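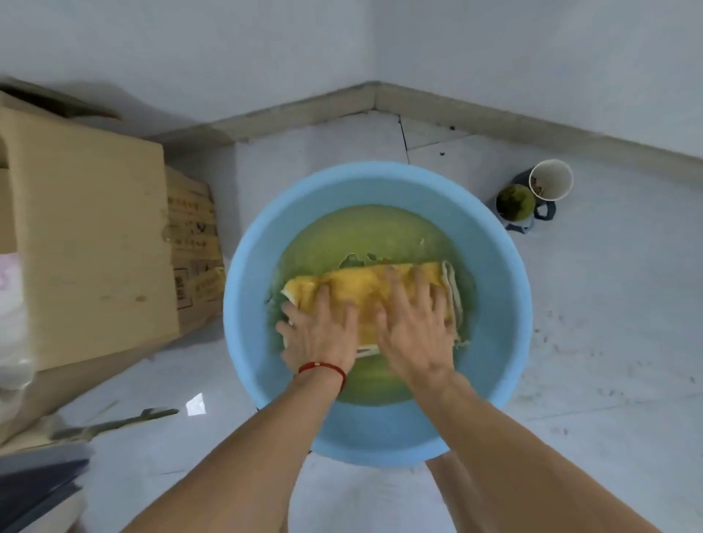 December, started 9.40 in the morning

Hand washing of towels, entry 13. Continued from the entry of Aarti Awasthi, who wrote her part on the loose sheets. I will copy them into this book when I have time, please do not throw them away.

What we want to know is simple. The yellow towels from the Bedanard order lose colour when they are washed by hand, and the guest house people complain that the light edge does not stay light. Bimla Dwivedi thinks the dye is not fixed well and any washing will bring it out. Santosh thinks we use too much soap and too long time. I have no opinion yet, or I have half of each.

Method today

Round blue basin, the usual one, on the floor in the corner. I know Zoila wants us to work at the sink, but the sink is too narrow for a bath towel when it is folded, and the water goes on the feet. On the floor one can put the weight of the shoulders on it, this makes a big difference after ten minutes.

Water from the cold tap, not warmed. Soap powder is the Collet, 2 level spoons, dissolved first with the hand until no grains are felt at the bottom. Last time I put the towel in before the powder was dissolved and we got pale spots, see entry 11.

The towel is folded lengthwise and pushed down, then pressed with both hands flat. No rubbing and no twisting. Press, let it come up, press again, turn the bundle over, open the fold and make it again the other way. Aarti is twisting hers, so our results cannot be compared directly. We must agree on one way. I propose pressing, because the loops of the towel stay more straight, but she says twisting is what people really do at home and she is right about that.

Water depth: I kept it low this time. With a full basin the towel swims and you only push water from one side to the other. With low water it has to go through the cloth. The disadvantage is that the top of the bundle is not covered, so you must turn more often.

Observations

The water became coloured quickly. I would call it yellow with green in it, and cloudy. I expected orange or brown from a mustard towel. Tâm Lâm came to look and said that the green is maybe a second dye which was used to make the yellow darker, and this one is leaving first. It can be. I took some of the water in a jar and put it on the window shelf, lid closed, marked 13-A.

Foam was small, only streaks. For 2 spoons I think this is normal with our water.

Light edge: I rolled it back several times to look at it. It is cream or off-white, but I cannot say if it was more white before. This is my mistake. I should have cut a small thread from it and kept it dry for comparison. Next time, first the thread, then the water.

Hands: no itching, a little dry afterwards. I did not wear gloves, as with gloves I cannot feel if there is still powder in the folds.

First rinse at 10.15. Water still yellow, much lighter. Second rinse, light yellow. Third rinse, you can see the colour only if you put the water in a white bowl. I stopped there. Hung without wringing on the rail outside, folded over the middle, edge to the side of the wall.

Weight

Dry weight before washing was 561 g on the parcel scale. After drying I will weigh again. I do not expect to see the dye in the weight, but lint perhaps. If the towel is not fully dry the number means nothing, so please nobody takes it from the rail before I have touched it.

Later, 16.20

Still damp in the fold. I opened it to one layer. The colour is even on the top side. On the under side there is a slightly paler line where the fold was, about the width of a finger. I had the same line in entry 9, where I also pressed in one fold too long. So the line comes from the folding, I am almost sure. Change the fold every five minutes and see if it disappears.

Jar 13-A: something is settled on the bottom, fine, like flour. Above it the water is more clear but still yellow. Bimla says to leave it until tomorrow and not shake it. I already shook it once, sorry.

Costs

Santosh asked what a box of the powder costs us. The Jikura is cheaper, 900 for the big box against the small Collet for nearly the same money. But the Jikura has perfume and the guest house did not want perfume. Maybe try it once only for the colour, and not tell them a result about the smell.

To do

– keep a dry thread from the edge before the next wash
– same towel type, same basin, one spoon only
– ask Veltell if they have the dye sheet for this lot (Zoila has the address)
– Aarti and I to agree on pressing or twisting
– new scrubber for cleaning the basin after, the dye leaves a ring if one waits
– weight of the dry towel, to be written here: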